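Ekeo Neighborhood Food Access Program
Progress report to the Buthelezi Fund, second half
Prepared by Greer Dunbar, with numbers from Thabiso Du Plessis

Where we are

Mostly on track. Corner store work ahead of plan, the bus route piece behind, evening classes about where we said. Sorry this is short – audit prep landed the same week.

Corner stores

11 stores signed up, target was 14 by December. Two more have said yes verbally but want to see the new terms first, Aurelia Ammann is sending those out. Each store gets a small cooler loan, a produce delivery twice a week and help with pricing. Biggest complaint is still delivery time. Stores want produce before 7 a.m. and our supplier, Flarnano, can't promise anything before 8:30. Have asked for a split run. No answer yet.

Spoilage is down at the stores that switched to smaller orders. Bananas and greens still the worst. Onions, carrots, cabbage basically fine everywhere. We're going to drop loose spinach from the standard order and let stores ask for it if they want it.

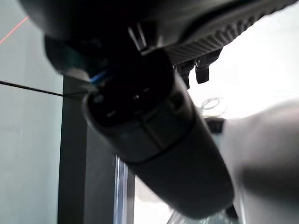
Lizelle Le Roux finished the first round of owner interviews and the notes are in the shared folder. Main points: owners like the pricing help more than the cooler, they don't like the paper invoices, and several want the signs in more than one language. Invoices move online next quarter. Signs are with the printer, proof was wrong the first time (prices in the wrong column) so that cost us a couple weeks.

Shopper survey

54 surveys back. Lower than we wanted. The form was too long and people quit at the household income page, so we've moved that question to the end and made it optional. Of what we did get, price and distance come up most, then opening hours. A lot of people do a quick stop for a drink and a snack and do the real shop by bus on the weekend. That's the trip we're trying to shift. 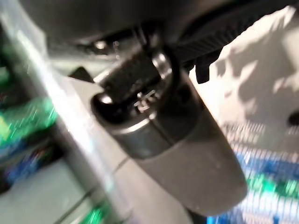 Light gray and black equipment, close up.

Bus route

Behind. The Seviron line change was supposed to be confirmed in the spring and it hasnt been. Bongani Engelbrecht has met with the operator twice. They're open to a stop by the market but want ridership numbers we don't have. Proposal: move part of the unspent travel line to a short rider count. Need your ok on this before we book anyone. 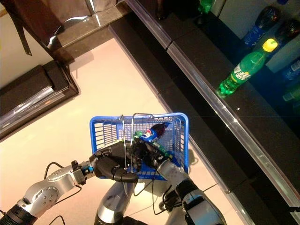

Blue shopping basket with a small Pepsi bottle inside.

Evening classes

3 courses run, all full. Cooking on a budget had a waiting list so we're repeating it. Label reading was quieter but people stayed after to ask questions, mostly sugar and salt. Room is booked through the end of the grant. Childcare is the gap, we under budgeted for it.

Money

Underspent on travel and printing, slightly over on childcare and delivery. Full sheet attached seperately. No change to the total.

Needed from you

Ok on the rider count. Ok to carry the cooler money for the last three stores into next quarter. A date for the site visit – mornings are better for the store owners.

Greer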